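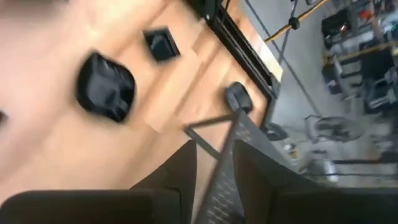
Packing the small black bits is the part of a trip I always used to get wrong. Chargers, adaptors, the spare battery, the little case for the earphones: they all look the same at the bottom of a dark bag. So now I start by laying everything out on a table before any of it goes near a pocket. A pale wooden top is perfect, as even three black things sitting on it stand out nicely, and you can tell the big rounded one from the squarish one at a glance. Try that on a navy duvet and you'll be patting about for ages!

Right, once it's all out, sort it by when you'll want it. Things for the journey go on the left, things for the room go on the right, and anything you can't put a use to goes back in the drawer (be strict, I took a mystery cable to the coast in July and brought it home again untouched).

Next, wind your cables. Loose loops about as wide as your palm, then a bit of soft tie round the middle. Don't pull them tight round the plug, it ruins the ends.

Now the pouches. I use two from Farina, a small one for the journey and a bigger one for the rest, but freezer bags will do the job. Put the heaviest thing in first, flat side down, and tuck the cables round it. My friend Thomas Sala swears by a hard case from Getlow and it does hold up to 12 bits and pieces, though it's too bulky for my rucksack.

Last of all, stick a strip of bright tape on anything black. Yellow shows up best. Do both sides, press the corners down well and leave it overnight before you zip everything up.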